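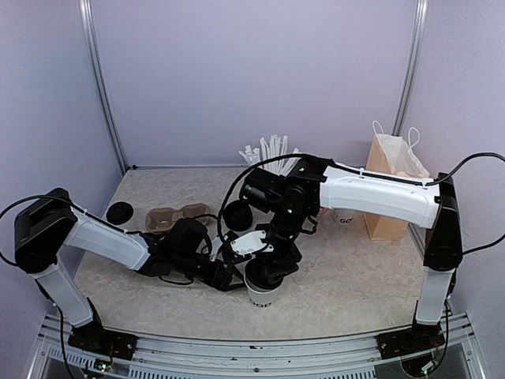

One reviewer wrote back that two arms on one cup is a problem for a scheduler, and asked why we would train anything at all when a lock on the shared space would do.

Home Talks Notes Slides Code Contact

January
Urex Manipulation Group

Speaker notes: Lostitell, or when the second arm should wait

Slide 1. Leave the picture up while people sit down. Read the reviewer's comment out loud. It is a fair comment and the first third of the talk is the answer to it.

A lock works when the arms take turns. We ran with a lock for most of a year. One arm claims the middle of the table, does its part, leaves, and the other one comes in. Nothing collides. The trouble is that part of our task set, Jelon, needs both grippers at the same spot at the same time. One gripper holds a paper cup while the other works right next to it. If the lock lets only one arm in, the task can't be done. If it lets both in, it has stopped being a lock.

Slide 2. The task set. Jelon is takeout packing: cups, lids, straws, a cup carrier, a paper bag. All of it is light and easy to knock over. Say that paper cups are harder than they look. The wall gives when you squeeze it, so a grip that is a little too tight changes the shape of the rim, and then the lid doesn't seat. Lids are their own problem, because a lid lying flat and a lid tipped on its edge need different approaches. Skip this if short on time.

Slide 3. The usual approach. One policy sees everything and puts out joint targets for both arms together. Our version of that is the Mazurek baseline. It learns the motions well. Where it fails is waiting. In the demonstrations a person driving both arms will often hold one still for a moment until the other is in place. The policy sees a still arm and a nearly unchanged picture, and it has no good way to know when to start again. Sometimes it never does. Other times it starts early and pushes the cup.

Play the clip of the stuck arm here. Let it run - people need to sit through the wait to get the point.

Slide 4. What Lostitell does. Each arm gets its own policy, and each policy puts out one extra number at every step: how ready it is for the other arm to move. The other policy takes that number as an input. That is the whole change. The readiness number is trained from the demonstrations after the fact. We find the places where one arm was still and the other was moving, and label readiness by how long it took the still arm to start again.

Somebody will ask if this is just communication between agents. Yes. It is a very narrow kind, and we can plot it, which has been useful for finding bugs.

Slide 5. Data. 744 demonstrations, all teleoperated on the same bench. From those the labeling script pulled 3,089 waiting segments. Mention that we threw out the very short ones, and that the cutoff was picked by hand. We haven't tested how much the cutoff matters. Say so before someone else does.

Slide 6. Results. Each method got about 100 trials on the lidding task, with the objects moved between trials. Point at the bar chart and give people time to read it. Lostitell finishes more often than Mazurek. Nearly all of the gain comes from fewer stuck arms. Dropped lids are the same for both methods, as you would expect - readiness has nothing to do with grip.

The lock is on the chart too, at zero for this task. Don't dwell on it. On the bag loading task, where the arms can take turns, the lock does as well as anything else and is much simpler. The reviewer is right about that task and the paper now says so.

Slide 7. Failures. Show the one where both arms report low readiness and sit there. It happens when a cup is placed close to the back wall and the wrist of one arm blocks the other's view. A timeout fixes it in practice. We don't like the timeout but it is in the released code.

Slide 8. What is next. Softer cups, and a version where the arms are driven by 2 people in the demonstrations. One person driving both arms waits in a very regular way, and we suspect the labels are cleaner than they would be otherwise.

Leave the readiness plot up for questions. The backup slides have the network sizes and the control rate.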